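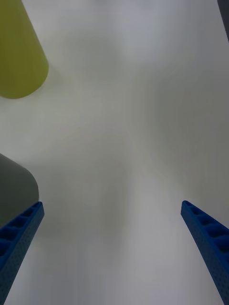 Wrist view, fingers open, nothing between them.

1/ Notes from the Zovden open day in January. I had one afternoon and spent nearly all of it at the two-arm sorting table, so this thread is short on the rest of the building.

2/ The task: drink cans into containers, one gray, one yellow-green. Two arms face each other across a white table. Padmavathi Iyengar ran the session and took questions while it was going, which I appreciated.

3/ Each arm gets a wrist camera, and there is a fixed view of the whole table as well. Visitors could watch all of it on one monitor. I stuck with the wrist feed. You learn more about what the policy has to work with when you see how little of the containers is in view from there.

4/ Training set for this task is 1,278 episodes, all teleoperated. Padmavathi said 226 of those were collected after they changed the table height and found the old ones no longer carried over well. Both sets are still in the mix.

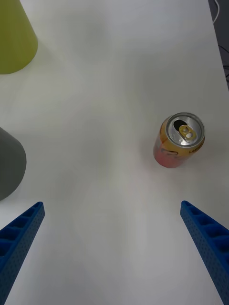

Same kind of view with a can in it. Lid up, gold tab, opening toward the top.

5/ Someone asked whether the printing on the cans matters. Answer: less than the lid. A bright metal disc seen from above is a strong cue, and they had trouble early on with glare from the ceiling lights. They now diffuse everything. The shadows on the table are soft enough that I stopped noticing them.

6/ The fingers are compliant, ribbed on the outside with a dotted gripping face. Miłosz Wysocka had a spare set out on a side bench and let people squeeze them. They bend around the thing they press on. Wear is worst at the tips — a pair lasts almost 7 weeks before they swap it.

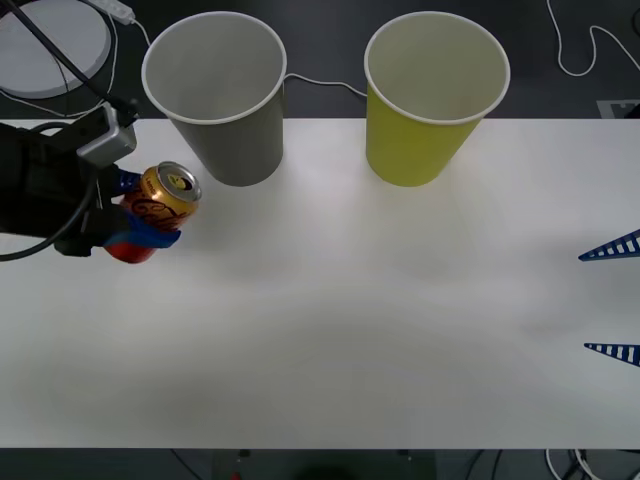
7/ My own interest is grasp height, because at Dratis we drop more parts from bad height than from bad alignment. I asked Ville Karppinen how they pick it. They don't set it; it comes out of the demonstrations, and the operators were told to keep the can upright where possible. You get variation. With the can just off the table, one finger was up against its upper left side and the longer one wrapped under and in front of the lower half, and the lid leaned a little. For a cup that size I would want the can straighter before release. Ville's view is that the cup is wide enough to forgive it. We disagreed politely.

8/ Cycle time was not published and I did not hold a stopwatch to it. It is slower than a person by a wide margin. Fine for a research table.

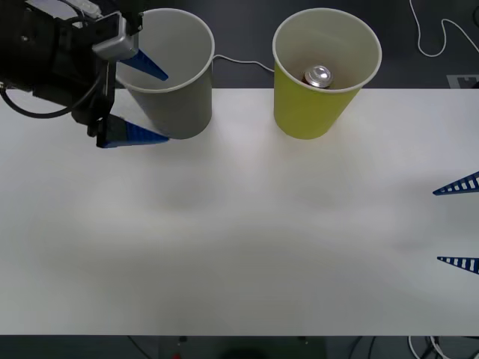
9/ On failures: Samira Sleiman keeps the log and was open about it. The common one is a finger touching the container rim on the way out. Second is both arms waiting for the other. They have a timeout for that, set at 2 seconds.

10/ I asked for the log format and she is sending it. If she agrees, I'll post the column headings here.

11/ Parking is behind the building, entrance on the north side. The sign at the front still says deliveries only.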